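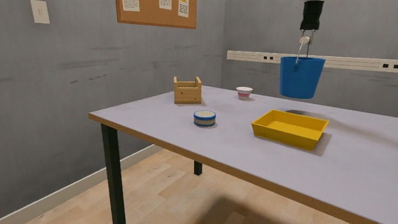

그림 1. 시뮬레이터 화면: 그리퍼가 파란 양동이 손잡이를 잡은 상태

## 4. 파지 유지 검사 설정 (Tratis 플래너 + Dixit 인식 노드)

급하게 정리함. 빠진 건 Otis Marchetti한테 문의.

1. 시뮬레이터 먼저 실행. 씬은 Brulier 탁상 씬. 다른 씬 금지(좌표 원점 다름).
2. 인식 노드 실행. 포트 3000. 이미 사용 중이면 이전 세션 종료 후 재시도.
3. 시드 966 입력. 비워두면 물체 배치가 매번 바뀜.
4. 물체 목록 확인. 나무 상자, 작은 그릇, 원통 용기, 노란 쟁반, 파란 양동이 전부 떠야 함. 누락 시 `rescan`.
5. 파지 대상을 `bucket/handle`로 지정. `bucket/rim` 아님. 림으로 잡으면 들 때 기울어짐.
6. `lift` 실행. 양동이가 상판에서 완전히 떨어진 뒤 일시정지.
7. `hold_check` 실행, 42스텝 대기. 로그에 `HOLD OK` 나오면 통과.

> **주의** 양동이 든 채로 `reset_scene` 누르지 말것. 구속 조건이 남아서 다음 실행 때 그리퍼가 튄다.

> **주의** 쟁반 쪽으로 내릴 때 충돌 여유값 2 cm 미만 금지. 손잡이가 흔들리면 양동이 바닥이 쟁반 테두리에 걸림.

**참고**

- 그림자는 렌더링 전용. 충돌 계산에 안 들어감. 근데 인식 노드가 상판의 진한 그림자를 물체로 잡는 경우 있음 → `shadow_filter: on`.
- 벽 콘센트 레일, 코르크 게시판은 배경 메시. 목록에 뜨면 마스크 파일이 구버전인 것.
- 손잡이가 얇아서 깊이값이 자주 끊김. 포인트 부족 경고가 나면 카메라를 가까이 옮기고 4번부터 다시.

### `HOLD FAIL` 일 때

1. 손가락 닫힘 폭 확인. 기본값은 림 기준이라 손잡이엔 너무 넓음.
2. 마찰 계수 파일이 로드 됬는지 확인. Grekedden 프로필 사용.
3. 그래도 실패면 `lift` 속도를 절반으로. 로그 저장 후 5번부터 재실행.

통과하면 설정 저장하고 5장(내려놓기)으로.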